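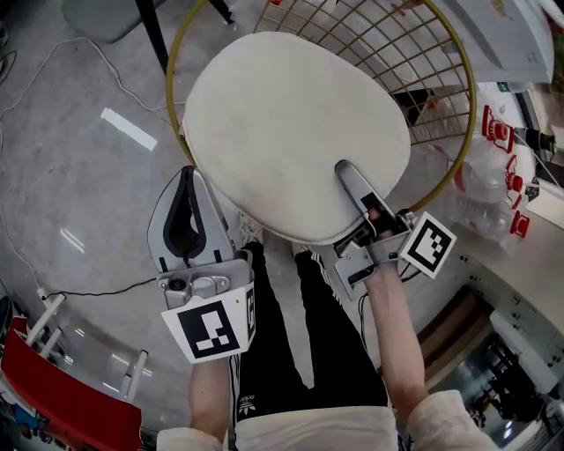

By Hélène MacLeod
Sunday, July 30, 2023

The Trekeo workshop shares its tools and its floor among 13 members, and its current project is a pair of hand-held grippers. Hiu-tung Hsieh leads the build. Each gripper has soft finger pads and a small camera, and is carried by a person through ordinary household tasks.

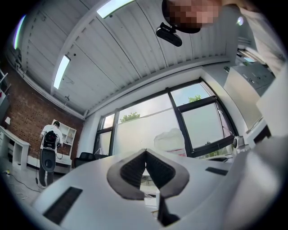
Members began the design in April and have since replaced the finger mounts seven times. Recordings will be used to train Nesta, the group's home robot arm.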